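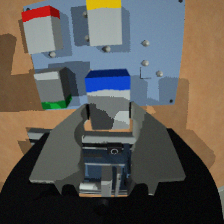 March, evening, shed. The simulator is the cheap part of this build and it has taken most of my month. I started it because the real arm, the second-hand Lindholm, throws a fault whenever I run it hot, and I would sooner break things in software. The task is the one I settled on last winter: pick up a block with a coloured end, put it somewhere I have named beforehand, back off, repeat. Today's work was the approach pose for blue. The fingers come in on either side of the block with the black pads along the inner tips, and the pads are what I've been measuring all afternoon. The shadows are finally hard-edged and fall across the board and the tabletop, which matters to me more than it should. The old flat lighting made every grey face the same grey and the colour mask came out far too clean. Now the lower part of the blue block is half charcoal and half bright, and the segmentation has to earn its keep.

Pad friction. I had it at the default and blocks slid out on the lift. Raised it in small steps until they held, then noticed they also stuck on release, so backed it off one step and left it. Ran 500 grasps over lunch with random yaw. 16 failures. All of them were at the far end of the yaw range, where one pad lands on an edge instead of a face. I could limit the yaw and call it finished, but the real blocks will not be limited, so the failures stay in the log until I have a proper pre-rotation.

Spent an hour on the board being skewed. It's deliberate. I put a random offset on it each reset so the controller can't learn the position by heart, and then I wrote the place targets in table coordinates, which defeats the whole exercise. Moved them to the board frame. The first run after that drove the gripper neatly into the pegs – sign error on the rotation. Fixed, committed, made tea.

The green band is at the other end of its block compared with the rest. The randomiser is allowed to flip a block end for end, and the planner now reads which end is coloured before it picks a grasp. Yesterday it did not, and assumed the colour was always at the same end. That bug had been in there since I started and never showed up, as I only ever tested with the flip switched off.

Drita (the planner, named after the street I lived on when I began it) is at 1,357 lines and about a third of that should be deleted. There are two collision checkers in it. I know which one I trust. I have not yet removed the other.

Hardware, briefly. The Sekulley driver board arrived from the Tondthorpe swap table with 4 channels working and the rest unlabelled. Traced them with the meter. The connector has the same pitch as the one on the arm but mirrored, so I will need to make up an adaptor cable or re-pin the housing. Re-pinning is neater. I don't own the extraction tool, and the last time I used a sewing needle I lost two crimps and some skin.

Printed one finger blank in grey to check the mounting holes. The holes are fine. The scalloped inner edge came off the printer with strings on it and will need a pass with the file. Cut a strip of black rubber for the pad but did not glue it, the contact cement having gone solid in the tin.

Tomorrow: contact cement, pre-rotation, delete the second collision checker. Find out why the render slows to a crawl when the gripper body gets close to the camera. I suspect the shadow map resolution and will try halving it before I touch anything else. The heater in the shed is tripping the breaker again when the printer bed is on, so one or the other until I run a separate line.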